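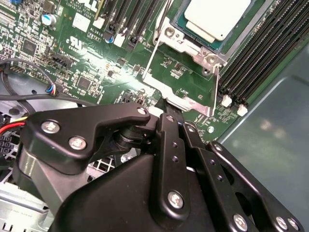 Server motherboard with processor socket

Plilldale Minute Books

The Plilldale Minute Books are the handwritten records of the Plilldale Society, a small religious community that separated from its parent congregation over the question of common property. The set consists of seven bound volumes with a total of 2,131 written pages. It is the main source for the internal government of the society and for its dealings with neighboring settlements.

Contents

Volumes 1 through 4 record the meetings of the elders. Entries usually give the names of those present, the opening hymn, the business of the day and any votes taken. Volumes 5 and 6 cover the shared storehouse and list grain, cloth and tools issued to households. Volume 7 contains disciplinary hearings and was kept apart from the others under a separate lock.

Membership reached 170 at its highest point, according to a roll copied into the back of Volume 3. A second roll in Volume 6 lists 50 households but does not give the number of persons in each.

Shorthand passages

Parts of Volumes 2 and 7 are written in a private shorthand. Most signs stand for consonants, and vowels are left out except at the start of a word. The clerk, known only by the surname Robichaud, seems to have used it for matters the elders did not want read aloud at the August general meeting. A partial key is written inside the rear cover of Volume 2. It omits the signs for numbers, and the sums in the shorthand passages are still disputed.

Custody and transcription

After the society dissolved, the books passed to the Fullik family and were stored in a farmhouse. Water damage to Volume 5 dates from this period. The set was later bought by the Wirkon Library, which rebound Volumes 1 and 5 and left the remaining bindings as they were.

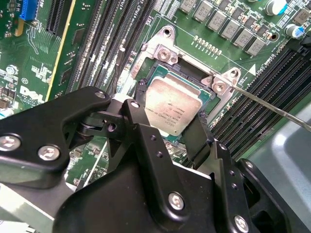
The transcription was edited by Ravinder MacPherson and follows the original line breaks and spelling. Shorthand is given in italics, with doubtful readings in square brackets. Page images and text are held as separate files, linked by volume and page number. They are served from a machine of the common type, with the processor seated in a socket on a green motherboard, and a second copy is kept on tape in another building. The older typed transcript, which leaves out Volume 7, is no longer used for citation.

Citation

References are given by volume and page, for example PMB 2:114. Loose sheets found between pages take the number of the preceding page followed by a letter.

See also

Plilldale Society
Wirkon Library
Church shorthand systems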